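Maglaya Two-Arm Bench Kit: Set-Up Guide
Section 4. Cable Routing and First Power-On

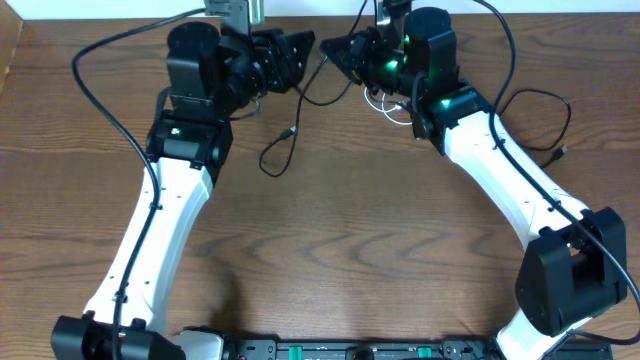
Complete this section after both arms have been fastened to the base plate and before any program is loaded. Members of the Romwood shared workshop must reserve the bench for the full procedure. Set the arms in the rest position, with the grippers facing each other across a small gap and the open side of the arch toward the operator. The black cable on each arm follows the white link, and both green terminal connectors on the base plate must remain within reach.

1. Switch off the bench supply and wait 40 seconds.
2. Check each base plate screw by hand. Do not use a powered driver.
3. Run each arm cable along its link. Leave enough slack at the elbow for full travel.
4. Connect the arm leads at the base plate. Pull lightly on each lead to confirm that it is held.
5. Move loose cables out of the path of both arms.
6. Switch on the supply and check the indicator lights.

CAUTION: The arms may move at power-on. Keep hands clear of the elbows and grippers until the lights are steady.

NOTE: If one arm shows no light, switch off the supply and repeat step 4 – do not exchange leads while power is on. Report error code 119 to Dexter Macaraeg.

Proceed to Section 5, Gripper Alignment.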